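Jultville Allotment Society
Minutes of the ordinary meeting, Wednesday, September 2, 2020 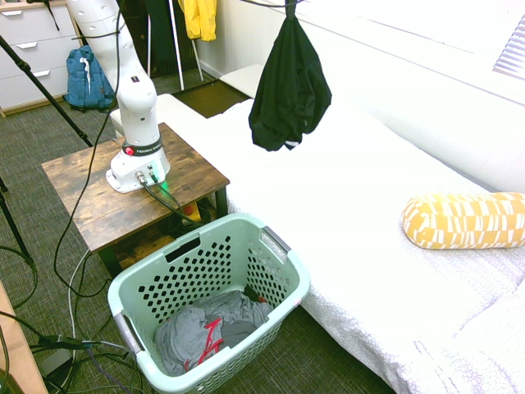 Held outdoors on the grass by the top gate, chairs two metres apart, which meant the back row took part mainly by nodding. Start delayed while the front row moved out of the sun and the back row moved into it.

Present: Eylül Işık (chair and, until somebody else offers, minutes), plotholders from the top field, two from the bottom field, and a dog.

Apologies: received from the rest of the bottom field, who are not speaking to the top field. See item 4.

1. Minutes of the June meeting

Agreed as a true record, apart from the word "shouted" under item 6, which the plotholder concerned asked to have changed to "said". The meeting voted. It remains "shouted".

2. Matters arising

The padlock on the top gate has been replaced. The new code was read out, then read out again more loudly for the back row, at which point it was noted that the footpath runs directly behind the hedge. The code will be changed.

The lost wheelbarrow has been found. It was under the other wheelbarrow.

The letter to Fustard about the gap in their fence has been answered. Fustard thank us for our interest in their fence. The chair will write again and be less interested and more annoyed.

3. Money

The balance stands at £634. Against this we have the skip, the padlock, and a bill from Laur for cutting the long hedge. Laur's bill is £91, and the meeting felt this was fair for the side they cut. There was a longer talk about the other side. Agreed to pay when the hedge is the same height along its length, or when Laur can explain the dip.

Rents are due at the end of the month. Plotholders are reminded that marrows are not accepted.

A question was asked about why the seed order cost more than last year. The chair said that everybody in the country had taken up gardening in the spring and bought all the lettuce. A plotholder said most of them would have given up by now and could we have the seeds back. Noted.

4. Water

The main item, and the reason most people came.

The tank at the bottom of the site holds 2,000 litres when full. It has not been full since June. The bottom field say the top field leave the hose running overnight. The top field say the bottom field have the tank on their side of the path and can help themselves whenever they like. Both statements were made several times.

A plotholder from the top field had brought a diagram of the pipes. It was passed along the rows at arm's length and came back upside down, after which it made rather more sense. According to the diagram there is a second stopcock under the compost bays. The chair asked if anyone had ever seen it. One of the bottom field members said he had seen it when he was a boy, and that it was stiff then.

Proposed: that watering be allowed before nine in the morning and after six in the evening only. Carried.

Proposed: that no hose be left unattended. Carried, after a discussion of whether a person asleep in a deckchair counts as attending. The meeting decided that it depends which way the deckchair is facing.

Proposed: that the tank be moved to the middle of the site. Not carried, as no one could say where the middle is without giving up part of their own plot.

Action: Eylül Işık to find the stopcock. Anyone with a long bar and a free Saturday is asked to say so.

5. Autumn show

Flullska have kindly said we may use their yard again if we stay off the white line. The show will be smaller this year, with one-way walking round the tables and no tasting. This led to a difference of opinion over the chutney class. It was argued that chutney cannot be judged by looking at it. It was argued in reply that last year's should have been.

Agreed: chutney to be judged on colour, label and lid. Entrants may take their jars home and be told what they think of them by their families.

The limit of 3 onions per plate stands. The entrant who last year brought two onions and a photograph of the other one has been spoken to.

The rule on scarecrows was left as it is: one per plot, and it may not look like a member.

6. Complaints

Bonfires. Smoke went across the bowls green during a match. The bowls club have written, civilly, on good paper. Members are asked to look at which way the wind is blowing before lighting anything.

Plot by the water butt. Overgrown. The plotholder was present and described it as a meadow. The meeting described it as bindweed. He has until the next meeting, and is asked to dig it out and not simply mow it for the look of the thing.

Music. The radio on the top field is to be turned down. Its owner asked who had complained. Several hands went up, including, after a pause, his wife's.

7. Any other business

A plotholder has too many runner beans and asked if anybody would like some. There was a silence. They will be left by the gate.

A plotholder has too many courgettes. They will be left by the beans.

The dog had by this time eaten the agenda, so the chair could not say if there was anything further, and the meeting closed at ten to eight. The date of the next one will go up on the board once the board has been put back on its post.

Chairs to be stacked in the long shed, wiped first. Two were still on the grass this morning.

E. Işık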